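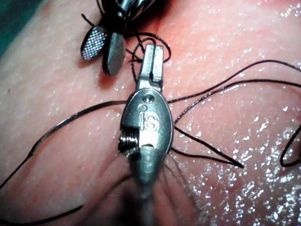

What is a suture?

A suture is a length of thread used to hold the edges of a wound together while the body heals. The word is also used for the stitch made with that thread.

Sutures are among the oldest tools of medicine. Early ones were made from linen, hair, silk and animal gut, and the choice depended largely on what was at hand. Gut had one clear advantage: the body breaks it down over time. Silk held its place for a different reason – it is soft, strong and easy to tie.

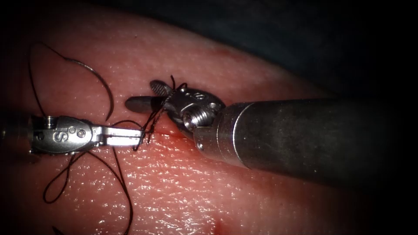 Thread for wound closure is grouped in two main ways. Absorbable sutures lose their strength and are taken up by the body, while nonabsorbable sutures stay in place until they are removed, or are left for good. A second division is between monofilament thread, made of a single strand, and braided thread, made of several. Braided thread usually holds a knot well, but it can drag as it passes through tissue. Either kind may be gripped with flat, polished jaws like the pair meeting the suture from the left, although a hard squeeze can weaken the strand.

Size matters as well. Under the common numbering system, a thread marked 6-0 is finer than one marked 3-0. Fine thread is preferred on the face, where scars are easily seen, and heavier thread is used where the wound is under strain. 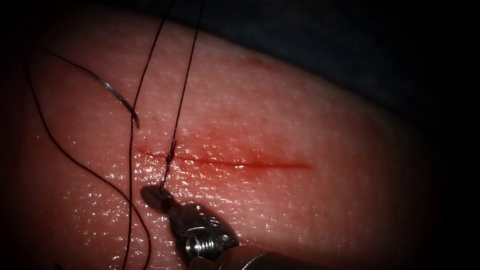 Depth also guides the choice of method. A shallow cut may need a single row of stitches, or only adhesive strips. A deep one is often closed in layers, with absorbable thread below and a separate row at the skin.

Stitches in the skin of the face are commonly taken out within a week. Those over a joint stay in longer, as movement pulls on the healing edges.
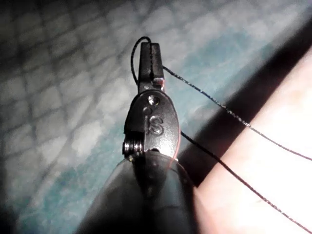

Knots and training

The square knot is the basic knot of suturing. It is made of two throws tied in opposite directions, and further throws are added when the thread is slippery. Students often learn it on plain cord before they move on to finer material. In her teaching notes, Dorottya Kocsis recommends slow, even tension on both ends – a knot pulled too tight can cut off blood flow to the wound edge.

See also: Surgical needle; Wound healing; Ligature; Surgical staple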